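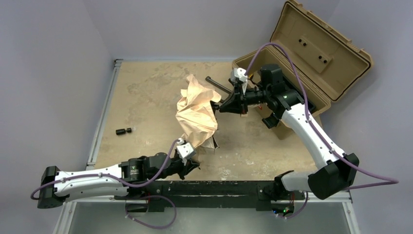
How many demos before it's worth training?

Thư Đồng
We're recording two arms handling a sheet of crumpled paper by teleoperation. So far I have 100 episodes, each about 20 seconds. Train now or keep recording? Toolbox and small parts stay on the table.

Ainhoa Carrasco
Train now, just to see where it fails. Then record more of those cases. We stopped at 312 for a cloth task and the last batch helped most. Move the toolbox between episodes or the policy may key on it. Keep your failed grasps in a separate folder.

Nandetti
more data is always better imo

Bilico
Same as Ainhoa. Also check that both arms' timestamps line up. Ours were off by 2 frames.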